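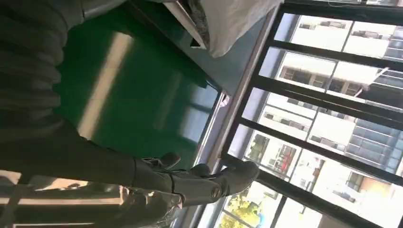 Une main robotisée gris foncé, non loin d'une fenêtre.

Hadi Matar répare des volets et des fenêtres anciennes depuis qu'il a quitté l'imprimerie. Son atelier, Trinden, occupe le rez-de-chaussée d'une ancienne graineterie. Il reçoit entre deux livraisons, debout, un crayon derrière l'oreille.

« Les gens m'appellent presque toujours pour remplacer, dit-il. Je me déplace, je regarde, et une fois sur deux je leur dis de garder ce qu'ils ont. » Le bois d'avant-guerre, selon lui, se travaille mieux que celui qu'on trouve aujourd'hui en négoce. Les pièces d'appui pourrissent, les montants rarement.

Le métier, il l'a appris chez Harahap, une menuiserie où il est resté deux ans. On y faisait surtout du neuf. « J'étais mauvais au début. Je voulais aller vite, je cassais les verres au démasticage. Le patron me les retenait sur la prime, c'était normal. »

Une fenêtre à deux vantaux lui demande en général trois jours, séchage du mastic non compris. Il facture 400 euros le vantail quand il faut reprendre l'assemblage, 300 quand il s'agit seulement du mastic et de la peinture. Les clients trouvent cela cher. Il ne discute pas le prix, mais il accepte qu'on décape soi-même. « Certains le font très bien. D'autres me rendent un châssis creusé à la ponceuse, et là je dois tout reprendre. »

Sur le double vitrage, il est moins tranché que beaucoup de ses confrères. Dans une chambre côté rue, il le conseille. Dans un escalier ou une cuisine, il préfère poser un joint et régler la fermeture. « Le froid passe par le tour, pas tellement par le verre. On met la main, on le sent. »

Depuis juin, il anime aussi un stage à la salle Aria, un samedi par mois. Les participants apportent un petit châssis et repartent avec. Il fournit l'huile de lin et les pointes. Les couteaux à mastic, il les demande à chacun, les siens ayant disparu au fil des séances.

Le plus gros chantier en cours est celui de la maison Brilollow, dont la façade arrière n'avait pas été touchée depuis longtemps. Les crémones sont d'origine. Il en manque une, qu'il cherche chez les récupérateurs. « Je l'ai vue une fois, en vente avec la porte. Je ne voulais pas de la porte. »

Prendra-t-il un apprenti ? Il y pense, l'atelier est petit. Il faudrait déplacer la scie et refaire l'électricité du fond. Le devis est sur l'établi, il ne l'a pas encore signé.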